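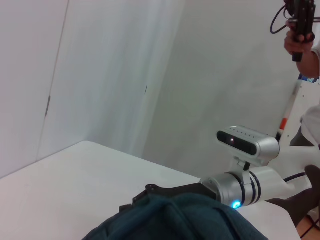 Bradow Cloth Handling Bench Kit
For secondary school and college robotics programs

The Bradow Cloth Handling Bench Kit gives student teams the materials, fixtures and printed guidance required to practice the handling of soft goods with a robot arm. It was prepared for technology classes, after-school clubs and teams entering the Flura Student Handling Challenge, and may be used with any six-axis arm already held by the school that meets the requirements listed below.

Rigid parts keep their shape when gripped. Cloth does not, and students who have completed a first course in pick-and-place work will find that a towel calls for different habits in approach, grip and release. The kit is intended as a second-stage resource and assumes that the class is familiar with jogging an arm, saving positions and using the enable and stop controls.

Contents

Fleece squares, 50 cm, hemmed: 6
Cotton hand towels: 4
Flat gripper finger pairs, black: 4
Adapter plate, drilled for Desis and Perić two-finger grippers
Wrist bracket for a depth sensor (sensor not supplied)
Cable clips and hook-and-loop ties
Table marking film and template
Student workbook, 32 pages, one printed copy with license to reproduce within the school
Instructor guide with assessment record

The robot arm, gripper body, depth sensor, controller and table are not included. Replacement cloths and finger pairs may be ordered separately.

Requirements

The arm should have a rated payload sufficient for the gripper, bracket, sensor and a towel. The wrist bracket fits tool flanges with the common four-bolt pattern. Schools using an older Desis arm with the narrow flange should request the alternate plate when ordering; there is no change in price.

A plain, light-colored table is recommended. Patterned surfaces interfere with several of the depth sensing exercises in Unit 4 of the workbook. Lighting should be even, and direct sunlight on the table should be avoided.

Course of work

The workbook is divided into six units. Units 1 and 2 cover gripping a cloth at an edge and at the center, lifting it clear of the table and laying it down within the marked area. Unit 3 introduces the single fold. Unit 4 adds the depth sensor and asks students to locate the highest point of a bunched cloth. Unit 5 combines the earlier tasks in a timed sequence. Unit 6 is an open project, which may be submitted as the written portion of a Flura entry.

Each unit can be completed in two class periods by a group of four. Groups should rotate the roles of operator, observer, recorder and safety lead at the start of every period. The operator holds the handheld controller for the full duration of any powered movement and does not pass it to another student while the arm is enabled.

Safety and supervision

An instructor must be present whenever the arm is powered. Speed is to be limited to the training setting of the arm. Sleeves should be close-fitting or secured at the wrist, and hands are to be kept away from the gripper and the cloth until the operator has confirmed that motion has stopped. Cables must be clipped along the arm with enough slack for full wrist rotation.

Care of materials

Fleece squares may be machine washed in cold water and should be dried flat. Fabric softener alters the grip and should not be used. Finger pads should be inspected before each session and replaced when the surface is smooth or torn.

Ordering

The kit is supplied to schools, colleges and registered clubs on receipt of a purchase order. Orders for use in the spring competition season should be received by the end of October. Programs registering more than one team may request a quotation for multiple kits. The instructor guide is available for review before purchase upon written request from a school address.

Related items
Fleece squares, replacement pack
Flat finger pairs, replacement pack
Perić gripper adapter plate
Student workbook, additional printed copies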